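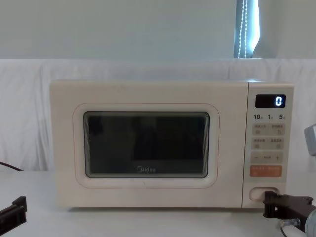 Hollance held its open day in April 2024, and I went mainly for the appliance bench, run by Thảo Mạch. Two arms, one microwave, one task: press the door release. It sounds trivial. The release is a shallow oval at the foot of the control panel, so the arm has to come in low with very little room above the tabletop.

Mạch's group plans from the wrist view and uses the wider view to check the approach. Her slides gave a position tolerance of 2 mm at the fingertip — tighter than I would have guessed for a kitchen button. The fingers stay closed for the press, which makes one stiff block of them.
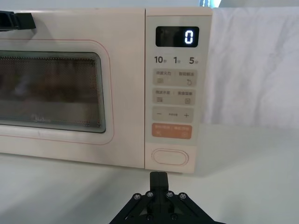 *Wrist view, fingers closed and in line with the door release.*

I asked about force limits. The controller stops at a set threshold and backs off, and the threshold is set by hand for each appliance. Learning it is on the list for December. The talk ran to eight slides, two of them on calibration, and I'd have taken more on that.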